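Friday, August. Skirngate shop, side room

Picked up where I left off with the hand-held pair. New jaw inserts printed overnight in the flexible filament, 25 percent infill. Left one fit straight away. Right one needed the slot filed before the screw would seat.

Spent most of the morning on tracking dropouts. Log from the first run is 2584 lines and 311 of those are frames with no pose for the right hand. Left hand lost 59. Same lighting for both, so I don't think it's exposure. The right cube is the smaller one and I suspect it turns too far when the wrist rolls in over the table.

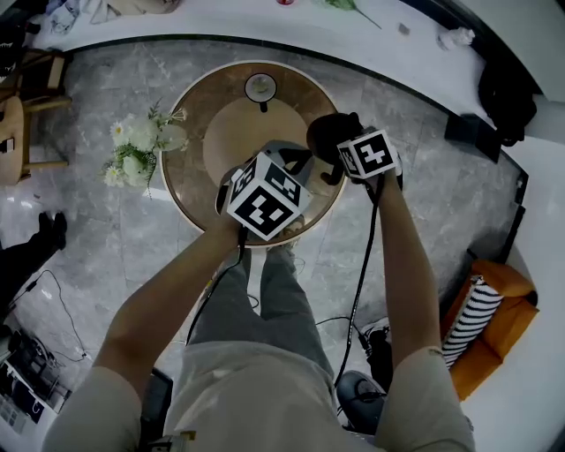

Changed two things after lunch. Shortened the exposure on the head camera, and told the Himia script to accept a pose from one face instead of waiting for two. The second change did more. It also lets in some bad flips, where the cube jumps a quarter turn and back – need a filter for that.

Cables are still a nuisance. They pull on the wrist when I reach across, mostly on the right. Abhishek Bhatia suggested a clip at the elbow. Will try it with the Velcro from the Bosville kit.

To do:
– reprint right cube at the larger size
– flip filter, then rerun the same log
– ask Sang about a lighter cable
– weigh both grippers with inserts on

Skirngate Workshop notebook – contact the bench desk – Back to top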